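Pacheco Desk Refit – progress note no. 2
To: Segundo Urrego, Vastden small workplace grants
From: Ulises Huamán, Komimgate
3/6/23

Segundo, quick one as promised, the long version comes with the receipts at the end of the quarter. Typing this between deliveries so forgive the state of it.

Where we are

Second floor open office is mostly done. Desks in, partitions in, power in to all but one row. 163 desks planned across the two floors, the second floor share is finished except the 14 along the stair side, which are waiting on cable trays. Truda sent the wrong depth twice. Third set is on order, no charge to us, I have that in writing.

First floor not started. Carpet people want it empty for a full week and we can't empty it until the second floor row is live. So that moves. More on dates further down.

Walls and ceiling on second got their white coat before the furniture went in. Glad we did it that way round. Two touch-ups needed by the door where the trolley caught the corner, painter is coming back for those.

Desks and partitions

Wood-grain tops went down well with staff. Had a couple of people ask for the plain white ones from the sample day, but we stopped stocking those as an option after your comment on glare, and I think that was right. Gray partitions with the black rounded top edge, same all through. One complaint that they are too low for phone calls. One complaint that they are too high to talk over. Leaving them.

Old desks: first load went to the school furniture scheme, second load is still in the basement and needs to be gone before the fire inspection. On my list for this week.

Small items (budget line 5)

This is the line you asked about so a bit more detail. It covers coasters, plants, pots, desk tidies and the spare chargers. We ordered 203 coasters, the woven rope kind, to have enough for desks plus meeting rooms plus losses. They are replacing the cork ones, which crumbled and left bits in the keyboards. Rope ones so far fine. One worry – a mug with a narrow base can sit a bit crooked on the coil if you put it down off center. Not a big thing but I'd want a flatter weave if we reorder.

Plants: small pots, one per pair of desks, not one each as in the first plan. Cheaper and people do share the watering better than I expected. Red flowering ones by the partitions, plain leafy ones on the window side. Pots are ceramic and heavier than they look, so they stay put when somebody swings a bag past. Watering is on a rota taped inside the supply cupboard.

Desk tidies: not ordered yet. Staff vote was split and I would rather hold the money until the first floor people have had a say too. 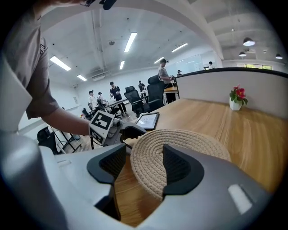

Second floor, wood-grain desk with a rope coaster, a tablet and one of the red-flowering plants.

Spend

Line 5 is under so far, $513 left in it. Would like to keep that where it is and use it for desk tidies plus pot replacements, instead of handing it back to the main furniture line. Need a yes from you in writing for that, an email is fine.

Main furniture line on track. Electrical is the tight one, the extra row of sockets was not in the orginal quote. I have asked for the breakdown and will foward it when it lands.

Problems

– Cable trays, see above.
– Lift was out of service for two days, desks for the back section went up the stairs in parts. Extra labor, waiting on the invoice.
– Echo. With the old carpet tiles gone from the walkway it is noisier than before. Trying felt pads on the chair legs first before we talk about anything that costs real money.

Dates

Stair side row live: as soon as the trays come. First floor clear out after that, then carpet, then desks. I had said everything closed by summer. More realistic is September for final sign-off, and I would like that changed in the grant record now so it doesn't look late later on.

What I need from you

Yes or no on keeping the line 5 balance. The new end date in the record. And a day for your walk-through, mornings are better, the floor fills up after lunch.

Receipts folder is shared with your office, tell me if the link does not open.

Ulises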